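Search threads

Are slogan tees really a trend again?
Posted by Nizar Moussa, 31/08/2020

Every fall preview says work-word tees are the big thing. Ellness wants 65 dollars for one. I'm not buying it, in either sense. Who is wearing these outside of a lookbook?
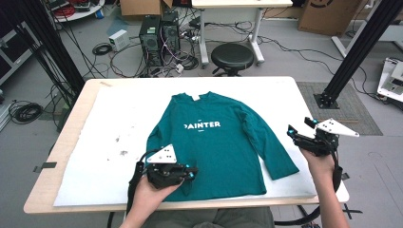 Teal tee, "PAINTER" across the chest.

tkarpenko wrote:
I see plenty in Tustmont. Yeh had a rack of them back in May and it was picked over.

Nizar Moussa wrote:
Picked over or just a small rack? Stores do that.

hemline791 wrote:
With Nizar on this. The same blog called capes a trend and I've seen one cape.

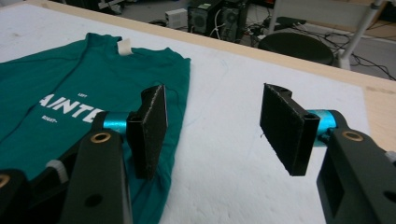 My other gripe is the print. I paid 13 bucks for a Trurkancombe tee and the letters cracked after seven washes. Why would the pricey one hold up better?

tkarpenko wrote:
Did you wash it inside out? Mine are fine.

hemline791 wrote:
Yes, cold too. Maybe you got a good batch.

Tymofii Karpenko (tkarpenko)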